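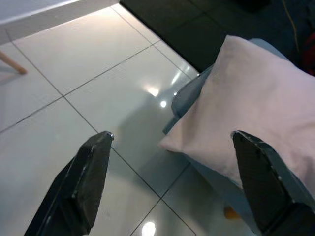
A pink pillow on the blue-grey seat.

I'd been in Aishwarya Annamalai's flat for less than five minutes when she told me to sit anywhere except the blue seat, and then changed her mind and told me to sit on the blue seat after all, because I ought to feel the edge of it. So I did. It's lovely, by the way. There's a padded border running round it with a seam you can follow with your thumb, and the fabric is that faded jeans colour that goes with pretty much everything you own.

"That was the first proper thing I bought," she said. "Before that we had a camping chair. Two adults, one camping chair. You can imagine the arguments."

Aishwarya has spent the past few years helping other people sort out their homes, first as a favour to her cousins and then, when the cousins started recommending her, for money. She calls the business Prindivton, after the road she grew up on, and she still does nearly all of it herself. I wanted to talk to her about soft things. Cushions, pillows, throws, the spare bedding that ends up on top of wardrobes. We've done plenty on kitchens and sheds in this column and readers keep writing in to say that it's the bedding that beats them. (It beats me too. I have a cupboard I open with one shoulder against the door.)

She made tea, moved a pile of pillowcases off the worktop, and we got going.

I asked her what she sees most often when she walks into a stranger's sitting room. She didn't have to think.

"Bed pillows that have wandered. Always. Somebody has a nap on a Sunday, the pillow comes through from the bedroom, and it lives on the sofa until visitors are due. I'm not cross about it, I do it myself. I've got a pink one that spends more time on that seat than it does on the bed. But it does mean the bedroom never looks finished and the sitting room never looks finished either, and people tell me they feel untidy all over when it's one pillow they need to carry down the hall."

So does she carry it down the hall?

"At night, yes. In the day I leave it. I read there in the mornings and I like something behind my back. If you know where it is and why it's there, that's not mess, is it? I'd call it mess if I was tripping over it."

She's quite firm on pillowcases, though, and we spent a good while on them. Hers are cotton, nearly all of them pale, and she buys them two at a time and never in sets with a duvet cover. The sets annoy her. One half always wears out first, she says, and then you're stuck with a lonely cover covered in leaves or seashells that goes with nothing. The pale pinks and creams she can swap about as she likes.

"I had a client, lovely woman, with 10 complete sets of bedding for one bed. She was using the same two over and over. The others were still folded with the cardboard in. I said, which ones would you miss? And she couldn't remember what was in there without looking!"

I asked about ironing and got a very loud laugh.

"No. I gave my iron to my brother. A cotton case is going to have creases by the time you've slept on it, so you might as well start with them. I give it a good shake when it comes off the airer, pull the corners and put it on. If somebody comes round and inspects my pillow for wrinkles they can go home again."

The seat itself has more of a story. She'd been looking for something low and soft that would go near the window, and she had some 400 pounds put aside for it, which she thought was loads until she started looking. One she fell for in a showroom in Badov, while she was over there visiting an old flatmate, came in at 3,000 once you'd added the delivery. "I sat on it for a very long time," she said. "I think the man thought I'd moved in." She found hers in the end through a small upholsterer called Masri, who had it left over from an order that had been cancelled. It was the wrong blue for the people who'd ordered it and exactly the right one for her.

What about keeping it clean? I have two boys and I'd never dare.

"Brush it. A soft clothes brush, along the seam first – the seam is where everything goes, crumbs, hair, all of it – and then the flat bits. I do it on a Tuesday when the bins go out, so I don't forget. If I spill something I blot it with an old towel and I leave it alone. People rub. Please don't rub! You end up with a fuzzy patch and the stain as well."

The floor is her other thing. It's white, she chose it, and everyone she knows told her she'd regret it.

"Every single person. My mum wouldn't speak about it. And yes, you see everything on it, but that's what I like, I can see what wants sweeping and I sweep it. The old carpet was brown and I never knew what was in there. When we took it up I found out, and I'm not going to tell you, you're drinking your tea."

Under the furniture is a different matter, and she was happy to admit it. Small things roll, she says, and once they've rolled they're gone until you get down on your hands and knees. She keeps a long wooden spoon by the skirting for fishing them out. The trick she gives clients is to do one piece of furniture a week and put whatever you find straight into a bowl, without deciding anything about it. You go through the bowl at the end of the month with a cup of something.

"You get hair grips, pens, cat biscuits, and those people don't even have a cat," she said. "One man found his spare car key. He'd already paid for another one. He was so quiet, poor thing."

I wanted to know about storage, as I'd promised you lot I would. She isn't keen on the vacuum bags. She tried them for a winter and felt that her pillows came out flat and sulky and never properly forgave her. These days the spare ones go into a big zipped cotton bag made by Titard, which she swears by and which I'd never heard of, and the bag goes on the shelf with its handle facing out so it can be tugged down without bringing everything else with it. Spare cases get rolled up and tucked inside the same bag. When the bag is full, something has to leave before anything new comes in.

And does she stick to that?

"Mostly. In January I'm very good. By the summer there's a second bag."

We'd run well past the hour by then and she had a client to get to on the other side of town, someone with a loft, which made her pull a face. I asked if there was one job a person could do this evening, feeling tired, with the telly on. She said to take every cushion and pillow in the room, put them all in a heap on the floor and sit down on your bare sofa for a minute. Then only put back the ones you reach for.

I tried it when I got home. We had seven go back and the boys have made the rest into a fort, so I'll let you know how that goes.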